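Start | Werkstatt | Galerie | Material | Archiv | Kontakt

Weißes Geschirr auf farbigem Grund: Galerie zur Hintergrundreihe

Die Reihe befasst sich mit einer einzigen Frage: Wie verhält sich weißes Geschirr ohne Dekor vor einem gesättigten, mittelhellen Untergrund? Ausgangspunkt war die Überarbeitung des Katalogs von Kostura im Juli. Die alten Aufnahmen auf grauem Karton waren technisch sauber, im Druck liefen die hellen Ränder aber regelmäßig in den Grund. Bei der Becherserie Bramby fehlte in mehreren Abzügen die Trennung zwischen Innenwand und Boden vollständig.

Getestet wurden Grau, Ocker, ein stumpfes Rot und Blaugrün. Der Aufbau blieb gleich, gewechselt wurde nur der Grund. Die Belichtung wurde für jeden Grund neu auf den hellsten Punkt des Geschirrs eingestellt, die Farbtemperatur blieb fest. Nachbearbeitung: Weißabgleich, sonst keine Eingriffe.

Zu den Farben im Einzelnen:

Grau. Neutral, unproblematisch im Abgleich, geringe Trennschärfe bei Überbelichtung. Für Gruppenaufnahmen weiterhin brauchbar, für Einzelstücke in der Aufsicht nicht.

Ocker. Reflektiert stark in die Außenwand. Die Stücke wirken vergilbt, auch nach Korrektur. Nach dem ersten Durchgang ausgeschieden.

Rot. Gute Trennung, jedoch ein deutlicher Farbstich am Fuß. Bei glasierten Oberflächen stärker als bei matten.

Blaugrün. Beste Trennung der vier. Die Kante steht klar gegen den Grund, der Farbstich bleibt gering und lässt sich mit einer einzigen Korrektur für die ganze Serie beheben.
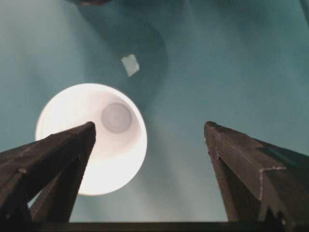

Schwieriger ist die Gleichmäßigkeit der Fläche. Ein matter Grund zeigt jeden Helligkeitsabfall, und bei Blaugrün fällt ein Schatten stärker auf als bei Grau, weil er gleichzeitig dunkler und farblich satter erscheint. Ein zweites Licht von der Gegenseite hellt den Schatten auf, flacht aber das Innere der Gefäße ab. Wir haben uns deshalb für eine Hauptleuchte und einen weißen Aufheller entschieden und nehmen den Restschatten hin. Abstand der Leuchte zur Tischkante: 56 cm.

Zur senkrechten Aufsicht: Sie ist für offene Gefäße die anspruchsvollste Ansicht. Rand, Innenwand und Boden liegen als Ringe ineinander und unterscheiden sich nur durch wenige Tonwertstufen. Steht das Stück außerhalb der optischen Achse, verschiebt sich der Boden optisch gegen den Rand. Für Maßangaben ist eine solche Aufnahme ungeeignet, für die Beurteilung der Wandung dagegen nützlich, da eine Seite mehr Fläche zeigt als die andere.

Die Belichtung richtet sich nach dem Rand. Wird auf den Innenboden gemessen, frisst die Kante aus. Bei Bramby genügte eine Korrektur von einer Blende nach unten. Bei den dickwandigen Schalen von Antunes waren anderthalb nötig, dort ist die Glasur glänzender und der Rand breiter.

Zum Material: Der blaugrüne Grund stammt aus dem Restbestand von Putbridge. Rollenware, matt, unbeschichtet. Druckstellen lassen sich nicht ausbügeln, die Bahn wird daher liegend gelagert. Staub ist auf Blaugrün deutlich sichtbarer als auf Grau, vor jeder Serie wird mit einem weichen Pinsel abgekehrt. Klebeband nur an den Außenkanten der Bahn, beim Abziehen vom Material bleibt sonst eine helle Stelle.

Für den Druck werden die Aufnahmen auf 3.000 Pixel Kantenlänge ausgegeben, für die Webfassung auf 1.356. Unterhalb dieser Größe verschwindet die Stufe zwischen Wand und Boden bei den kleineren Bechern wieder. ISO durchgehend 200.

Offen ist noch der Vergleich mit einem dunkleren Petrol. Ein Musterbogen liegt vor, die Bahn ist für Einzelstücke breit genug, für Gruppen nicht.

Kommentare (3)

glasurfehler
Danke für die Angaben zur Blendenkorrektur. Bei mir säuft der Boden bei anderthalb Blenden schon ab, allerdings bei seidenmatter Glasur. Habt ihr den Aufheller direkt am Tisch stehen oder weiter weg?

Werkstatt
Direkt am Tisch, leicht nach vorn geneigt. Bei seidenmatt würde ich mit einer halben Blende anfangen.

tonundton
Zum Petrol: hatte ich eine Weile im Einsatz, im Offsetdruck wurde es fast schwarz. Vorher unbedingt einen Andruck machen.

Zurück zur Übersicht | Nächste Galerie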